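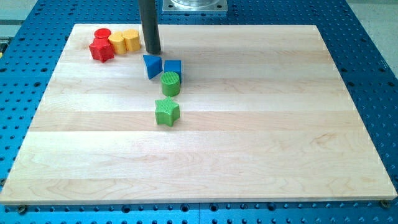 About Kusum

Kusum makes and mends sets of coloured blocks for nurseries and infant schools. We have been doing it for 12 years from the same unit on Skoritz Lane, and in that time we have been sent a great many catalogues claiming that blocks will teach a three-year-old engineering, resilience or a second language. We don't believe a word of it. A child with a few stars, cubes and cylinders in front of them will stack them, knock them down, hide one and cry about it. That seems to us a perfectly good use of an afternoon.

The firm was set up by Meinir Gwynne, who spent years as a reception teacher and grew tired of opening cupboards full of "learning systems" with half the parts missing. She wanted plain shapes in plain colours that could be bought one at a time. Suppliers told her there was no money in selling a single blue triangle. They were nearly right.

Bảo Trình joined us from the furniture trade and runs the workshop. He is suspicious of most things that arrive in a box, including our own first range, which he took home, gave to his twins and brought back with a list of faults. The star was top of the list. Its points were too fine and they bruised. The star we sell now is fatter and will stand up on two of its points on a level surface, although on carpet you can forget it.

What we sell

The main range is called Nodusari. It has 34 pieces and comes in red, yellow, blue and green. There is no purple and there won't be - we tried it, and under classroom lights people kept putting it away with the blue. You can buy the full set, a half set, or any piece by itself.

We also make Tô, a smaller set for childminders with a flat board to build on. People ask whether they need the board. If you have a decent table, no. If you have a deep rug and a child who likes towers, it may save some shouting.

We don't sell activity cards. Schools ask for them every October and we have written them twice, and both times the teachers we showed them to put them in a drawer. We would sooner spend the money on paint.

Repairs and spares

Send us your chipped and chewed pieces and we will repaint them if they are sound and tell you if they aren't. The charge is the same for every shape. We keep spares for everything we have made except the first stars, which we would rather you threw away.

What we don't claim

We are often asked for research. There is plenty of it on play in general and hardly any on whether our cylinder is better than somebody else's, so we leave it off the packaging. We don't call our blocks award-winning either. We looked into the awards, and the one we liked best wanted an entry fee.

Our customers

At the last count we supplied 698 nurseries, schools and childminders. Some of those bought one replacement cube and never came back, and we count them all the same.

Visiting

The workshop is open to schools by arrangement, in groups of up to 40. Parking is poor. Please ring before you set off, as Bảo does the deliveries himself and the door may be locked.

Page last changed 10/3/22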